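Test tube rack

A test tube rack is a frame or block that holds test tubes upright. It is one of the plainest items in a laboratory and one of the least written about, and much of what is written comes from catalogs. Racks are made of wood, coated wire, stainless steel, foam, polypropylene, polycarbonate and acrylic. Claims that one of these is the best choice for general work should be read with care, as they tend to come from whoever is selling it.

Design

Most racks follow one of two plans. In the first, a single block is drilled with a row or grid of round holes, and the tube rests on the bottom of the hole. In the second, two or more thin plates are held apart by end pieces. The upper plate keeps the tube from tipping and the lower plate, or a solid base, carries its weight. The block is heavier and harder to knock over. The plate type shows more of the tube and is easier to rinse.

Hole diameter is the measurement that matters most in use. Racks are often sold by the tube size they accept, for instance 16 mm, but the stated size may refer either to the tube or to the hole, and catalogs don't always say which. A tube in a hole that is too wide leans, and one in a hole that is too tight may lift the whole rack when it is pulled out.

Materials

Wooden racks are the older form and are still common in schools. They are quiet, they don't scratch glass, and they can be repaired with ordinary tools. They also soak up spills and stain. The frequent statement that wooden racks are "unhygienic" is repeated more often than it is tested, though few people would argue for wood where a rack has to be sterilized.

Acrylic racks let the user see the contents of a tube without lifting it. This is their main selling point and it is a fair one, at least while the rack is new. Acrylic scratches, and many common solvents, acetone among them, will cloud or crack it. It also softens at autoclave temperatures, a fact that sellers sometimes leave to the small print. Polypropylene handles heat better but is usually cloudy or opaque.
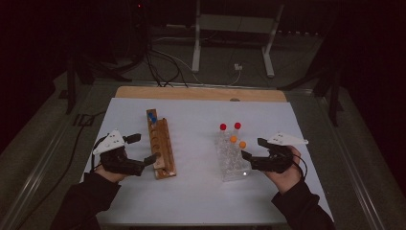 Wire racks, with a plastic coating over steel, are used in water baths because water passes through them freely. Once the coating chips, the wire underneath rusts, and the rust marks the tubes.

Capacity and layout

Racks with a single row are used for short series and for demonstrations, where each tube needs to be seen. Grids are used for storage. Some grid racks raise the back row above the front one so that labels on both can be read. Many carry printed letters and numbers beside the holes. Whether this reduces mix-ups is hard to say. The trade literature asserts that it does, but a printed grid is of little help to someone who doesn't write down the position.

Colored caps are often used along with racks to sort samples. In blood collection, cap colors follow widely shared conventions tied to the additive in the tube. Outside that field there is no general code, and a red or blue cap on an ordinary test tube means whatever the people in the room have agreed it means. Guides that present a universal color chart are wrong.

History

The origin of the rack is poorly documented. The year 1774 appears in a number of online articles as the date of the first test tube rack, always without a source. The test tube itself is generally placed in the early nineteenth century, which makes the earlier date doubtful. Stands for small glass vessels certainly existed before then, but calling them test tube racks stretches the term.

A pamphlet by Ningsih Lau, issued by the Wibisono teaching collection, lists 780 racks and stands from school laboratories and remains one of the few attempts to sort them by construction. Lau's dating relies heavily on sales catalogs — a weak basis, given that makers kept the same drawings in print for decades. The grouping by joint type holds up better.

Commercial claims

Two suppliers, Hasent and Vokau, have each described their acrylic racks as "unbreakable." Neither has published a drop test. The Brutana 1527, a beech rack for classrooms, is advertised as chemical resistant, which appears to mean only that it is varnished.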